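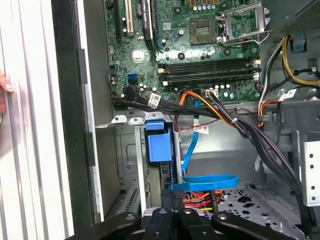
What does Irno do that a technician with a screwdriver doesn't?

It takes over the repeated part of opening up old computers, the unplugging and unlatching, and leaves the judgement to the person at the bench.

Hurkham > Workshop > Interviews

News Reviews Interviews Suppliers Contact

Irno on the bench: an interview with Aurelia Brunner

Tuesday, February 11, 2025
By the Hurkham workshop desk

Aurelia Brunner runs the dismantling benches at Imhof, a refurbisher that buys in office computers and sells on what can be saved. Since January her team has been trying Irno, a gripper and software package from Sudent that is hired by the month and fitted to a robot arm beside an ordinary bench. I asked her how it was going and whether she would keep it.

"We're keeping it for now," she said. "I wouldn't say more than that yet. It's good at some things and slow at others, and the slow things are the ones the brochure skips."

The idea behind the service is simple enough. A person opens the case and sets it down where the arm can reach. The camera at the wrist gives the software a close view of the inside, and the gripper goes for whatever it has been told to go for, which at Imhof mostly means data cables, drive latches and the drives themselves. The person stays beside it, steadies the case when that's needed and takes over when the arm stops.

Brunner said people who visit the workshop tend to expect something faster.

"They've seen car factories. A car factory has the same part in the same place all day. We get a pallet from a solicitor's office, and there'll be several makes on it, and somebody will have changed a drive years ago and put the cables back their own way. The cables are the hard bit. A latch is rigid, it's where it is. A cable is wherever it fell."

Loose cabling was what held up the first fortnight. The fingers would close on the cable they were after and bring a neighbour along with it. Sudent sent a software update that makes the arm tug lightly and look again before it pulls properly, and she said this had cured most of it. Power leads bunched together still cause trouble, and at Imhof those are done by hand.

Coloured plastic helps. Many desktop makers use one bright colour for the parts a user is meant to touch, and the software leans on that. "Anything blue or green against bare metal, it finds straight away," she said. "Black on black, it dithers. We moved a lamp and that was worth as much as the update."

I asked about damage. She said she had kept a note of broken clips from the start, and that memory slot clips had been the weak point, enough for her to switch that job off altogether. Memory is quick to take out by hand in any case. Drive latches have been better. The gripper pushes the latch, waits, then pulls the drive along its rail, and if it meets more resistance than it should, it lets go and sounds a tone.

"The tone is horrible, by the way. You can change it. We changed it on the second day."

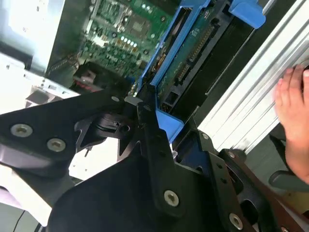

Cyrill Trummer was less patient about the drives when we spoke, and said that what he wanted from Sudent was a slimmer finger, because a gripper that has to come in at an angle every time is wasting movement. He had asked for one in January and been told it was being looked at. He would also like the screws on the fingers to be the same size throughout, so that changing a worn pair took a single tool.

Brunner agreed about the finger and shrugged at the screws. Her own list was shorter. She wants the arm to remember a model once it has seen it, which it does, and to carry that memory over when the system is restarted, which it does only if somebody saves the session first. "It should just save. I've lost a morning to that."

On cost she was direct. Imhof pays £1000 a month for the gripper, the software and the support line. The arm is its own and was bought second-hand before any of this. Sudent will hire out an arm as well, at a price she thought too high for a small workshop. The shortest contract is two months, and fitting is included. The crate the kit arrives in weighs 23 kilos, so it wants a trolley if your benches are upstairs, as Imhof's are.

Has it replaced anyone? She said it hadn't and that she had no plans for it to. The work used to be shared out in turns because of what it does to people's thumbs and wrists. There are fewer turns now, and the time goes into testing, where there was a backlog.

"Testing is where the money is. A drive that's out of the machine and sitting in a tray is worth nothing to me until somebody has wiped it and checked it. So if the arm gets drives into the tray while the person next to it is labelling the last lot, fine. I don't need it to be quick. I need it to be steady, and to stop when it isn't sure."

The support line came in for some praise. Calls are answered by people who have used the kit – she could tell from the questions they asked – and there had been one visit, to reset the wrist camera after it was knocked. The manual she was less keen on. It covers setting up in detail and says very little about day-to-day adjustment, and the page on grip force gives a table without saying which line applies to thin plastic. Her team pencilled their own values in the margin.

Her advice to another workshop thinking of a trial was to begin with a pallet of identical machines, get the lighting right, and leave the jobs that people do quickly to people. She would also have someone stay with the arm at all times in the first month, with a hand free for the case, which does slide about if it's light.

Imhof will decide on a longer contract in the spring. If the slimmer finger has appeared by then, Brunner said, she'll probably sign. If it hasn't, she'll go on month by month and ask again.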